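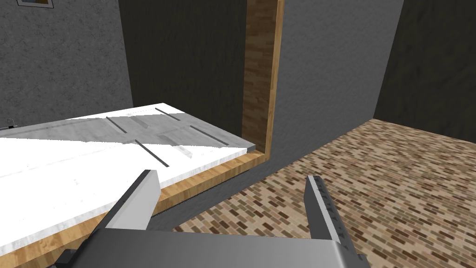 Simulated kitchen, wrist view at episode start: gripper open, four slots in the marble counter.

Subject: Re: [sim-practice] Draft 2, section 9: start states and thin openings
List: sim-practice
From: Drummond scene maintenance

Comments on section 9 are inline, followed by replacement wording. The rest of the draft is fine from our side apart from the numbering in the annex, where rule 36 is cited under its old title in the table of contents and twice in the annex itself.

> Section 9 currently says that an episode may be recorded only if "the
> work surface is clear and the gripper is in a neutral pose". We ran that
> text against the Valla kitchens and had trouble with both halves of it.
> On the surface side, several counters in the set carry narrow cut slots.
> A reviewer looking for loose objects will pass them as clear. A reviewer
> looking for anything a fingertip could enter will not.

Agreed. "Clear" has been doing two jobs. In our own review notes it means no movable body is resting on the surface. In the Avwood notes it means no geometry that interrupts a sliding contact. Both are useful checks, but they need separate names. We suggest "unoccupied" for the first and "continuous" for the second. The counter in the still above would then be logged as not continuous, whatever is decided about its occupancy. Occupancy is to be read from the state file, because a wrist view gives only part of the surface and the fingers cover some of that.

> The collision side is worse. In 273 scenes checked, we found slots that
> exist in the visual mesh only, slots that exist in both meshes, and some
> where the collision hull bridges the opening at one end. None of this can
> be told from a render. We would like the standard to require that the
> scene card state, for every opening, whether it is physical.

We support this and would make it a "shall". The scene card already has a field for surface features, and at Drummond it is mostly filled with free text such as "slots, decorative". That is no help to a person debugging a contact spike. Proposed values are "visual", "physical" and "mixed", with "mixed" treated as a defect and the scene held back until it has been fixed. If the asset author cannot be reached and the mesh cannot be inspected, the value is "mixed".

A threshold is needed too, or every grout line in every tiled floor will end up on a card. We suggest that an opening be declared when its width in the visual mesh is 2 mm or more and it lies on a surface named in the task. Floor tile, wood grain and similar surface texture are out of scope unless the task has the robot touching the floor.

> On "neutral pose": the draft does not define it. Morkside starts with the
> fingers closed, Valla with them open. A policy trained on one and scored
> on the other loses the first few steps to a mismatch that has nothing to
> do with the task. We have no preference, but the standard should choose.

Fully open. With the fingers open, the gap between them leaves the view forward usable and the inner face of at least one finger is normally in sight, so a reviewer can check the pad texture and the aperture together. Closed fingers hide both. The start aperture should also be written to the log as a number, so that the check can be run by script. The render is for the reviewer's benefit and does not replace the logged value.

We would not require the gripper to be over the work surface at the start. Many legitimate starts have one finger in front of the counter and the other in front of the floor, and forcing a centred pose would remove the approach phase from the data. The requirement should be limited to no contact at the first step and no finger inside another body's hull.

> Last item. Could lighting go into section 9 or does it need its own
> section? Hard shadow edges on pale stone are being reported as seams by
> the automatic surface check.

Keep it in section 9, as a note. The surface check compares brightness across neighbouring patches and cannot distinguish a shadow boundary from a joint. White marble with a crisp band of shade over it is close to the worst case. We do not want authors softening their lights to satisfy a checker. The note should tell reviewers to run the check a second time with shadows off and to record a seam only if it appears in both passes. A dark slot will survive both passes, a shadow edge will not.

Replacement text for section 9:

9.1 The scene card shall state for each task surface whether it is unoccupied and whether it is continuous. The two are recorded separately.

9.2 Each opening of 2 mm or more in a task surface shall be declared as visual, physical or mixed. A scene with a mixed opening shall not be released.

9.3 At the first step the gripper shall be fully open and out of contact. The aperture shall be logged.

9.4 Both fingers shall be visible in the wrist view at the first step. Where a finger is partly outside the view, the visible part shall include enough of it to establish which way it is pointing.

9.5 Occupancy and contact shall be taken from the simulator state. A rendered view may be attached to the card but is not evidence for either.

9.6 (Note) A brightness boundary on a surface is recorded as a seam only if it remains with shadows disabled.

On migration: existing cards can keep the free text field, provided the new value is added next to it. We have done this for one kitchen family so far and the slow part is opening the collision meshes. Editing the cards takes very little time. If Valla can share the script used for the scene count quoted above, we will run it over our share of the remaining sets and post the output to the list in the same column order.

One open point, for which we have no wording. Cupboard fronts, wall panels and similar upright surfaces can meet the counter at an inside corner, and the draft does not say whether the joint belongs to the counter or to the upright. For wiping tasks it matters, as the corner is where the fingertip stalls. Avwood has an internal rule on this and may be willing to post it.

Please send objections to 9.2 and 9.4 before the end of May. Silence on the others will be taken as agreement and they will go into the next draft as written.

Scene maintenance, Drummond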